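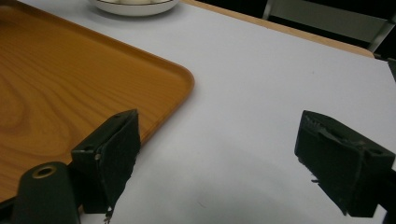 Fig. 1. Tray and bowl on the white tabletop.

Section 2. Setting up the tray

I do this part the same way every time, whether it's breakfast for one or a full spread at Fallholm when the whole family lands on us in March. If you've already cleared and wiped the table (Section 1), carry on from here. If you haven't, go back and do it now, while you've still got both hands free!

What you'll need

The wood-grain serving tray with the raised lip
A round white bowl
A dry tea towel
A damp cloth
Whatever you're serving

1. Lay the tray flat on the table with a long side facing you. I like mine over to the left, which leaves a good clear patch on the right for filling things and putting down spoons. Lefties, flip it around -- Olesia Ivanyshyn does, and her table looks like mine in a mirror.

2. Press gently on each corner. If the tray rocks, lift it and feel underneath for crumbs. A grain of rice is enough to do it.

3. Wipe the inside with the damp cloth, then go over it right away with the tea towel. Run a finger along the inside of the lip as you go, especially in the rounded corners (jam loves those corners).

Note: A glossy tray shows every smear. I used to chase mine with more and more water and only made it worse. One damp pass, one dry pass, done.

4. Fill the bowl on the table, beside or behind the tray. Please don't fill it on the tray. You'll drip, I promise you'll drip, and then you're back at step 3.

5. Leave a finger's width between the food and the rim. A heaped bowl looks generous and travels terribly. If people want seconds, they know where the kitchen is.

6. Wipe the bottom of the bowl with the tea towel and only then lift it onto the tray. Set it in the middle for now.

7. Add everything else around it, heaviest things closest to the centre. Cups go opposite one another so they balance, with handles turned inward so your sleeve doesn't catch them.

8. Lift the tray an inch off the table and hold it there for a slow breath. If one end wants to dip, put it down and shuffle things toward the other end. Bohdan Savchuk calls this the Wunance test, after the cottage where he skipped it and wore the porridge.

Caution: Don't put a pot straight from the stove on the tray, even for a second. Use a trivet on the counter and bring the food over in the bowl.

Caution: The lip will stop a spoon from sliding off. It will not stop a bowl that's already on the move, so keep the tray level and take the stairs one at a time.

Putting it away

9. Unload the tray from the outside in, leaving the bowl until last.

10. Wash by hand with warm water and a bit of dish soap. No soaking and no scouring pads, whatever colour they are.

11. Dry both sides and stand it on edge overnight with a bit of air around it. In the morning it can go back in the cupboard, upright beside the baking sheets.

For carrying two trays between two people, see Section 3.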